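# Setting Up a Display Corner in a Shared Workroom

Ingvar Grímsdóttir
Interior Studies, second year
May 26, 2023

## Background

The Pernbridge workroom was cleared in November and has been used mainly for storing furniture. Our group was asked to turn one corner into a small display that visitors would see on the way in. The budget was 305, and most of it went on paint and hooks in the first week. Everything else had to come from what the Tullosdale store could lend us.

## What we had to work with

The room has an industrial look, with brown wood on the ceiling and white beams across it. We were not allowed to change any of that. The furniture on loan was black metal with thin legs, and it looked heavy when several pieces stood close together. The first layout used only the metal pieces and a gray rug, and the two outside reviewers both called it cold.

We then borrowed two kinds of softer items from the store: fabric pieces in strong colors, and artificial flowers. Fresh flowers were ruled out early. The room is locked on weekends and no one would have been there to change the water.

## Choosing the flowers

The bouquet we settled on has pale pink roses, fern fronds and leaves, with sprigs of small yellowish and cream blossoms in the gaps. I had wanted something darker. Against the black metal, though, a dark bouquet disappeared from the doorway, and pale pink held up much better. The ferns also give it an uneven outline, which helps hide that the flowers are not real.

The yellow-green material was the harder choice. It is a large piece with a lot of folds, and it takes attention away from anything small placed near it. We kept it for the color, as it picks up the green in the leaves.

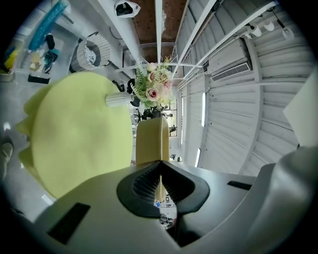

## Layout tests

We tried the bouquet low on the furniture, then higher, then off to one side. The low position was dropped because the black legs crowded it. The high position worked from the door but looked odd from a chair. The side position was a compromise – it could be seen from both places.

## Remaining problems

The loan form (number 887) covers the flowers only until the end of term, so a replacement will be needed. We also did not test the corner in evening light.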